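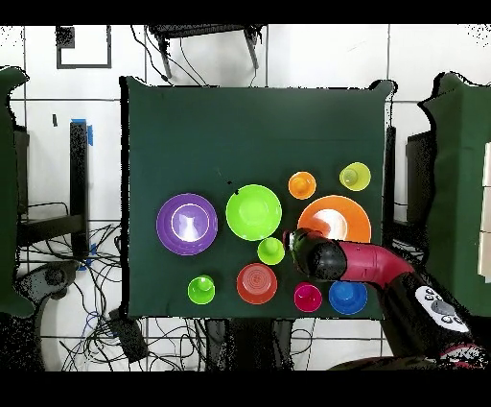 深绿色桌布上的彩色塑料碗和杯子

Koncombe 餐具颜色词数据集

版本说明
当前版本为 2。与上一版相比,字段 hue_raw 改名为 term_raw,旧字段名不再保留。读取旧版文件的脚本需要相应修改,否则会在加载阶段报 KeyError。数据内容的改动见文末“变更记录”。

概述
Koncombe 收录中文网络零售页面中用于描述碗、杯、盘、碟颜色的词语,并为每个词语标注基本色类、修饰成分和来源类型。数据用于颜色词的分词、归一化和检索扩展,也可用于比较卖家用语与日常用语的差异。数据集只含文本,不含商品图片,也不含色值测量结果。

词条共 500 条,每条对应一个去重后的颜色词。同一词语在不同页面中反复出现时合并为一条,出现过的上下文保存在 contexts.tsv 中。

收集范围
词语取自 Dramer 二手餐具交易站的商品标题、规格选项和卖家描述。买家评论不在收集范围内,原因是评论中的颜色词常用来表达与预期的落差(例如“说是豆绿,收到像军绿”),需要另一套标注方案。

以下材质的商品页面纳入收集:塑料、密胺、搪瓷、陶瓷、玻璃。竹木制品未纳入,这类页面的颜色词多数是木材名称,与颜色难以区分。

文件结构
terms.csv:主表,一行一词。
contexts.tsv:上下文片段,一行一条,通过 term_id 与主表关联。
classes.json:基本色类的定义与边界说明。
splits/:训练、开发、测试三部分的 term_id 列表。
LICENSE:许可文本。

所有文件为 UTF-8 编码,无 BOM,换行符为 LF。用 Excel 直接打开 terms.csv 时中文可能显示为乱码,请使用“从文本导入”并手动指定编码。

字段说明
term_id:字符串,词条编号,版本之间保持稳定。
term_raw:页面上的原始写法,保留异体字与错别字。
term_norm:归一化写法。例如“兰色”归为“蓝色”,“桔红”归为“橘红”。
base_class:基本色类,取值见 classes.json。
modifier:修饰成分,如“浅”“荧光”“奶油”。没有修饰成分时为空字符串,不使用 null。
source_type:title、option 或 description。
ref_object:颜色词借用的实物名称,如“柠檬”“珊瑚”“薄荷”。不借用实物时为空。
agree:标注是否一致,布尔值。

基本色类
classes.json 中定义了 16 个类。除常见的红、橙、黄、绿、蓝、紫、黑、白、灰、棕、粉之外,另设品红、青、米、透明、多色。“透明”严格来说不属于颜色,但在规格选项中与颜色并列出现,单独成类便于过滤。

类与类的边界以词语的惯常所指为准,不以商品实际颜色为准。卖家把偏橙的碗写作“珊瑚红”时,该词仍标为红。黄绿之间的词语最容易产生分歧,处理规则如下:词中以“绿”收尾的归绿,以“黄”收尾的归黄;只有借用实物而没有颜色字的(如“青柠”),按多数标注者的判断归类,并在 agree 中记为 false。

标注流程
标注在 Hopkin 标注平台上进行。每个词条由两名标注者独立标注,界面只显示词语和上下文片段,不显示商品图。意见不同时由维护者裁定,裁定结果写入 base_class,原始分歧不公开。

正式标注之前,用 40 个词条做过试标,据此修订了品红与粉的界线。修订后的规则为:“玫红”“洋红”“品红”归品红;“桃红”“樱花”“藕粉”归粉。试标词条已按新规则重标,并包含在主表中。

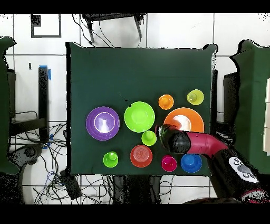
term_norm 相同而 term_raw 不同的词条,会不会被分到不同的子集?
划分时以 term_norm 为单位,写法不同但归一化结果相同的词条总在同一子集内,因此测试集中不会出现训练集词语的异写形式。

加载方式
用 pandas 读取时建议关闭空值推断,否则空字符串会变成 NaN,modifier 与 ref_object 两列的类型会不一致:

import pandas as pd
df = pd.read_csv("terms.csv", dtype=str, keep_default_na=False)
df["agree"] = df["agree"].map({"true": True, "false": False})

contexts.tsv 中的片段可能含有半角引号,读取时需设置 quoting=3。片段内的制表符已替换为空格。

已知问题
规格选项中的颜色词有时带有容量或编号(如“蓝大号”“绿B款”),清洗脚本去掉了多数后缀,仍有少量残留。残留项的 term_norm 是正确的,只影响 term_raw。

“青”的所指随地区和器物而变,在瓷器页面中多指偏绿的釉色,在塑料餐具页面中多指偏蓝的颜色。主表按上下文逐条判定,脱离上下文使用时应谨慎。

来源单一。Dramer 的卖家以个人为主,用语比品牌店随意,“莫兰迪”“雾霾”一类营销词的比例偏低。用本数据训练的归一化模型在品牌商品标题上可能表现较差,尚未做系统评测。

繁体写法未覆盖。遇到繁体页面时整页跳过,没有做转换。

不适用的场景
由颜色词推算 RGB 或 Lab 数值。词语与色值之间没有一一对应关系,主表也不提供任何换算依据。
判断商品描述是否属实。
作为颜色命名的规范依据。

隐私
上下文片段经过清理,卖家昵称、联系方式和取货地点已删除,替换为占位符 [X]。发现遗漏时请提交 term_id 和片段行号,不要在公开讨论区粘贴原文。

许可
标注部分(base_class、modifier、ref_object、term_norm)以 CC BY 4.0 发布。上下文片段仅供研究使用,不得单独再分发。

变更记录
4月15日:更正 classes.json 中“米”与“白”的边界说明,“象牙”由白改归米;splits/ 随之重新生成;contexts.tsv 删除重复行。
同批修改:字段 hue_raw 改名为 term_raw;agree 列由 0/1 改为 true/false。

维护
维护者:Chunhua Wei
错误报告请注明版本号、文件名和 term_id。对色类归属有异议时,请附至少一条 contexts.tsv 中的片段作为依据,仅凭语感提出的修改暂不受理。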